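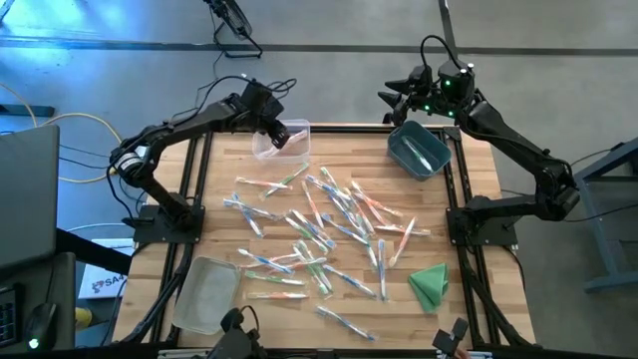

4.3 Planification bi-bras : réglage du tri d'objets emballés

Valable pour Prukar 2.6 et suivants. Version du 20/05/2026, relue par Omid Shirazi.

Avant de commencer : calibration caméra faite (section 4.1), les deux bras en position de repos, arrêt d'urgence à portée de main.

1. Lancer le serveur Prukar, puis le module Nundden. Attendre l'état PRÊT sur les deux bras.

2. Charger le profil « sachet_transparent ». Pas « objet_nu », les reflets du film plastique faussent la profondeur.

3. Dans Perception > Segmentation, cocher « instances superposées ». Indispensable pour des brosses à dents qui se croisent. Sans ça, deux brosses = un seul masque et prise au milieu de rien.

4. Déclarer les bacs. Un identifiant par bac, un bras par bac. Bac transparent : tracer le contour à la main, la détection auto le rate souvent.

Note : les bacs non déclarés sont traités comme obstacles. Idem pour un chiffon ou tout autre objet laissé sur le plateau.

5. Associer couleur et bac dans la table de tri. Une couleur sans bac est ignorée, pas de message d'erreur.

6. Planification > Zone partagée : marge de 6 cm entre les pinces. En dessous, les bras se bloque mutuellement au centre (erreur 1426).

7. Ordre de prise : « dessus d'abord ».

8. Simuler. Vérifier les deux trajectoires jusqu'au dépôt, coudes compris, puis valider.

9. Exécuter en vitesse réduite pour le premier cycle.

ATTENTION : ne jamais mettre les mains au-dessus du plateau en mode AUTO. La pause logicielle ne coupe pas les moteurs.

ATTENTION : câbles du poignet. Limiter la rotation de l'axe 6 avant tout changement de profil, la limite n'est pas conservée.

Si la prise échoue 2 fois sur le même objet, le planificateur le met en fin de file. Journal dans Wovholm > Historique, export CSV posible.

Pour les pinces Abreu, voir 4.4.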